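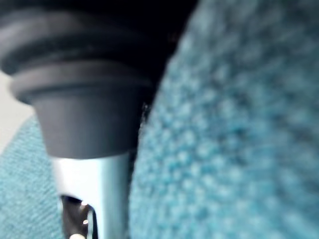 La vista desde la muñeca del brazo: tapa de goma negra, tubo metálico y mucha tela turquesa.

Informe del proyecto, segunda parte (la primera, con el montaje del brazo, la subió Omar Rawashdeh a la carpeta de clase)

Bueno, pues ya tenemos el brazo moviéndose y ahora tocaba lo divertido: que agarre cosas entre telas. En agosto yo pensaba que lo difícil iba a ser programar el agarre, y resulta que me he pasado casi todo el tiempo peleándome con lo que ve la cámara de la muñeca. Cuando la pinza se acerca tanto, la tela de punto se convierte en una mancha turquesa borrosa que se come media imagen (¡media!) y al detector le cuesta un montón separar el borde de la tela del borde de la pieza negra. El tubo lo lleva mejor, porque brilla, aunque el reflejo también coge el azul de al lado y eso me descolocó los umbrales de color.

A nuestro programa lo llamamos Nuvura, por votación. La primera versión buscaba contornos y ya está. Le pasé 900 imágenes de entrenamiento un martes por la tarde y en la prueba acertó el 47 por ciento, una pena, la verdad. Omar propuso dejar de mirar el color y fijarnos en las líneas verticales, y con eso subimos al 90 por ciento en la mesa de clase. ¡Casi me pongo a gritar!

Lo que sigue fallando son las zonas oscuras. Si el borde de arriba de la tapa se pierde en la sombra, Nuvura calcula mal la altura y la pinza baja de más. He probado a subir la exposición, pero entonces se quema el metal. Para la competición de Bukholm quiero añadir una luz pequeña junto a la cámara y repetir las 36 pruebas de agarre con las mismas telas.

El código está en la carpeta Jirnlow, con mis comentarios (perdón por las faltas).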